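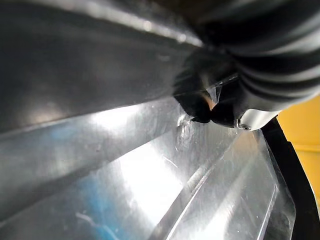
Asthorpe, December

I have been dealing with the paperwork. I have meant to do it since we moved to this house, which was 14 years ago, and in that time it went from one cardboard box to a wardrobe. The wardrobe is in the back bedroom. It had coats in it once.

What set me off was the boiler. It stopped in the evening, the engineer could come the next morning, and he wanted to know if it was still under warranty. I said I was sure it was. I then spent until half past one in the morning looking for the paper that said so. I found the guarantee for a kettle we no longer own, three copies of my marriage certificate, and a letter from the school about nits. The boiler warranty was in the kitchen drawer with the takeaway menus. It had run out in the spring.

So I took everything out of the wardrobe and put it on the bed, and then on the floor when the bed was full. I would not do it that way again. We needed the room for my sister-in-law, Rasha, who was coming to stay, and for several nights she slept on the sofa while the spare bed held council tax bills. She was good about it. She also read some of them out at breakfast.

The first thing I learned is that most of it was envelopes. I had kept the envelopes, often with the letter put back inside, so that every piece of paper had to be taken out and unfolded before I could see what it was. The leaflets that come with bank statements were in there too. Taking out envelopes and leaflets alone got rid of close to half the pile, and it needed no thought at all, so I did it in front of the television. If you do only one part of this job, do that part.

The second thing is that you can't sort and read at the same time. I lost a whole afternoon to a bundle of letters from Chinyere Ojo, who I shared a flat with in my twenties and who wrote long letters after she went home. They were mixed in with the gas. I read all of them, then rang her, and the gas was still on the floor at teatime. After that I had a rule that anything handwritten went straight into a shoebox with the lid on, to be read when the rest was finished. 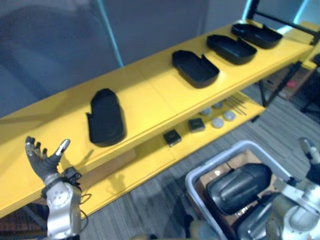

Black trays on a yellow shelf, with small parts on the level below.

I had tried systems before. There was an expanding file with a pocket for each letter of the alphabet, and the trouble with that was deciding what anything was called. Car insurance could be C, or I, or the name of the firm, or the name of the firm before it was bought by another firm. My husband filed it under V for vehicle. We each thought the other had lost it.

Then there was the ring binder period, with dividers and a hole punch. It worked for as long as I enjoyed using the hole punch. After that the unpunched papers sat on top of the binders, and later on top of the thing the binders were on. I also had a go at scanning everything. I scanned 30 pages, gave them names such as scan0007, and have not looked at them again. I know people who do this well. Raed Hamdan next door can find any receipt on his phone while you are still asking, but he does it the minute the thing arrives, and I am never going to be a person who does that.
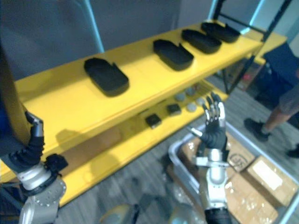

What I have now is sorted by what I have to do with the paper, and it doesn't matter what the paper is about. There are four groups: pay it, answer it, keep it for a while, keep it for good. I tried five and the fifth turned into the place for anything I didn't fancy looking at. Each group has its own tray, and I have stopped stacking them, which I think was half the problem with the old desk set. Whatever was in the bottom one was never seen again. I'd sooner have them set out like the four black ones on that yellow shelf, in a line, with space between each and the next. Mine are along the top of the bookcase in the hall. They are plain wooden ones from the Menbridge market and they don't match, but I can see into all of them as I walk past with my coat on, and that has made more difference than any label.

Keep it for a while means until the next one comes. A new insurance letter goes in and the old one comes out. Payslips and anything to do with tax stay longer, and I looked up how long on the official pages before throwing any of those away. Please do the same and don't go by me. Keep it for good turned out to be a thin pile. Birth and marriage certificates, the house, pensions, Dad's papers, and the children's red books from the clinic, which I suppose are theirs to take when they go.

The shredding took longer than the sorting. Our shredder takes five sheets and then has to rest. In the end I put what was left, 900 sheets by the weight of it on the kitchen scales, into sacks and took them to a shop in town that does it while you wait. I did stand and watch – it is quite satisfying – and the young man let me feed in the last few myself.

I did find some money. There was a cheque for £50 from a water company, long out of date, and I wrote to ask if they would send another. They haven't replied. That letter is in the answer it tray, or a copy of it is, as I couldn't think where else a letter I was waiting on should go. Rawan thinks there should be a waiting tray. That would be a fifth, so no.

It has been six weeks and the trays are still in use. The pay it one is empty tonight. The keep it for a while one has a vet's bill in it that should have been moved, and a birthday card for Matěj, who has had his birthday. The wardrobe has coats in it again, and a suitcase, and on the floor of it the shoebox. I have got as far as the letters Chinyere wrote the winter her brother was married, and there is one page missing from the middle. She says she can't remember what was on it, so I am going to have another look in the kitchen drawer.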